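Kivi Tabletop Objects

Kivi is a set of 600 pictures of small household and play items laid out on a table. It was put together by Vaida Navickas and Wubit Araya for work on naming and finding everyday things in clutter.

Contents
Foam cubes in several colors, kitchen items such as spoons, personal items such as hair brushes, small containers and cardboard boxes. Layouts are mixed on purpose. Cubes may be spread out, tilted or lined up in a row.

Setting
Table with a white cloth in a black grid pattern, dark curtains behind. The grid squares were not measured and should not be used for scale.

Labels
428 pictures have object names and colors. The rest are unlabeled. Color names are plain ones (red, light blue, purple). Items hanging over the edge of the cloth are labeled too. Printed text on packaging is not transcribed.

Known issues
Dark items near the curtains have looser outlines. In 12 pictures, pink and red cubes were swapped; fixed in the February update.

Questions go to Inese Šimkus.

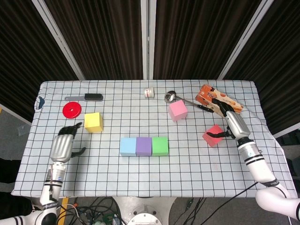
Sample layout: foam cubes, brush and spoon on the grid cloth, and a box above it.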